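Flynn Tamihana on Lindix, and the long road to a room you can practice in

12/30/20

When I finally got Flynn Tamihana on a call, he had a mug of tea going and a simulated robot hand moving slowly across his second monitor, and he apologized twice for looking over at it. He runs the small team at Hison behind Lindix, a subscription service that gives robotics people ready-made virtual rooms to try out their arms and grippers before anything real gets bumped, scratched or dropped. I had been using it myself since November, on and off, so we had plenty to talk about.

"I came to this from the workshop side," he told me. "I was at Foulkes for years, setting up arms for packing lines, and I spent a lot of evenings waiting for a machine to be free. You'd have an idea at lunch and you might get to try it three days later. By then I'd usually forgotten half of it!"

Lindix began as his way around that wait. The first version had a single room and one gripper, and he says it crashed whenever you turned too quickly. The library now holds 1,026 rooms, and subscribers can change the wall colors, the lighting and the furniture, or clear everything out and start with a bare floor.

I asked him why so many of the rooms look so plain, with big flat walls and strong colors, and he laughed, because he gets asked that a lot.

"People see the demo reel and they expect a furniture catalog," he said. "And we do have fancier rooms, I'm proud of those. But if you're working out how your gripper turns in a corner, you want the thing to load fast and run fast. My favorites are the plain ones, if I'm allowed favorites. I go back to them every week."

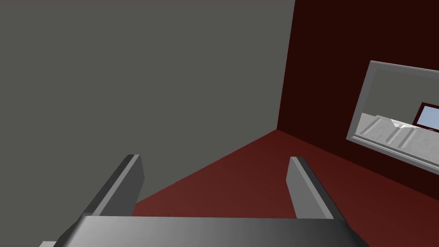

A Lindix room from the gripper's viewpoint, with a framed reflective panel on the dark red wall.

Reflections are a subject he can stay on for a good long while – and did. Mirrors and shiny panels are hard on vision software, he explained, and a customer at Kekska had written to ask for more of them after their own system kept treating a reflection as a doorway. Flynn's team spent most of the fall on it. Reflective surfaces can now be switched on in 337 of the rooms, and he would like it to be all of them, though he wouldn't give me a date.

I did bring up my own complaints. The camera settings are buried two menus deep, and I lost an afternoon of work when I changed grippers without saving. He winced at the second one.

"No, that's fair, that's a bad one," he said. "We've got autosave in testing. The menus I'll defend a little bit, but only a little bit."

He was just as frank about what the service can't do for you. Contact is the weak spot. Soft things, like cloth and bags, still behave oddly between the fingers, and he tells new customers to keep time on a real arm in their plans. Some 43 teams are paying subscribers at the moment, many of them very small, and he still answers a good share of the support mail himself, often late at night.

Before we hung up I asked what he was building next, and he turned back to that second monitor. "Kitchens," he said. "Drawers, mostly. You would not believe how long I've been working on drawers."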